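# The Considerate Planner

The planner had a cost function with 238 terms, and Fredy Huaranga had written all but one of them.

He could recite most of them on request, although requests had dried up. There was a term for elbow height. There was a term for not swinging the wrist through the milk. There was a term called `dignity`, weight 2, which penalized any path that made the arm look as if it had dropped a contact lens. Bradley Cropper had asked him to remove that one in every code review since May, and in every code review Fredy had replied "good point" and merged.

The term he had not written was called `vj_temp`. It belonged to Vratislav Jurčo, who had left Pirel for a job in Narport with a parking space, and it had no comment. If you set it to zero, the arm would plan a lovely, smooth path to the refrigerator and stop short of the shelf. It wouldn't crash. The log said `SUCCESS`. The gripper simply hung there in simulated air, like a man who has walked into the kitchen and forgotten why.

"So leave it on," said Bradley.

"I don't know what it does."

"It makes it work."

"That's what I mean," said Fredy.

On Monday the simulator was running the refrigerator task again, 300 episodes of it, and Fredy had the viewer open on his second monitor. He wasn't supposed to watch. Watching was what the metrics were for. But he had found that an episode left alone tended to develop habits, and he had opened the viewer with `vj_temp` switched off, purely to annoy himself.

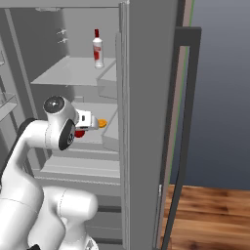
*The refrigerator task in Fredy's viewer, Monday.*

"It's in," he said.

Bradley rolled his chair over without getting up, a distance of 4 desks. He studied the monitor.

"Which one's it going for?"

"The red one."

"There's red on the bottle."

"The round red one. Under the gripper."

"Has it got it?"

Fredy leaned in. From this angle the wrist was in the way, as it was from every angle he had ever saved. "Check the contact log," he said.

The contact log said `MAYBE`.

They both looked at it for a while. Pirel's logging library, Tudose, had been designed to return true or false. Fredy searched the source for the word and found it on a line by itself, under the initials V.J.

"He put a maybe in a boolean," said Bradley, with something close to respect.

Fredy called Narport. Vratislav picked up at once, in the manner of someone whose new job had turned out to be mostly parking.

"Oh, that," he said. "The perception module was too sure of itself. It would see a thing, say it was there, and the planner would believe it. So I let it have doubts."

"And `vj_temp`?"

"That's how much the planner listens to the doubts. Zero means it doesn't listen."

"With zero it used to stop outside the fridge. Now it goes in."

There was a pause on the line. Fredy could hear a car being locked.

"Did you change anything else?" Vratislav asked.

Fredy scrolled back through the week's commits. Fixed a typo. Renamed a folder. Raised `dignity` from 2 to 3, late on a night when Bradley had called it a vanity project.

He looked at the arm, arched over at the wrist, quite composed.

"No," he said. "Nothing that would matter."

He thanked Vratislav, hung up, and opened a new branch. Bradley had already started rolling back to his own desk, pushing off from the filing cabinet with one foot.

"What was it?" Bradley called.

"Rounding," said Fredy, and added a comment above the `dignity` line, in capitals: DO NOT REMOVE. Under it, after some thought, he typed his initials and nothing else.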